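4. Setting up your Zandley sorting station

Now for the fun part! Once the Zandley app is on your phone, you can give every small thing in the house a place of its own, and find it again in seconds.

1. Pick a flat, well-lit table near a wall outlet.
2. Plug in the label printer and wait for the green light.
3. In the app, tap New Station and type a name (short ones fit the labels best).
4. Choose one basket or bin for each group of items.

Note: The app holds up to 2000 items, so go ahead and add the whole junk drawer.

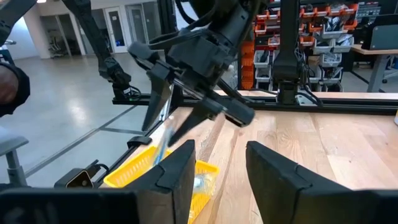 Fig. 9. A yellow basket with a clear plastic bag inside.

5. Print a label for each basket and press it on firmly for a few seconds.
6. Scan the label, then tap Add Items and start filling!

Caution: Keep the printer's cutter away from children. Unplug it before clearing a paper jam.

If the app shows code 472, the label roll is in backward. Flip it over, close the lid and tap Retry.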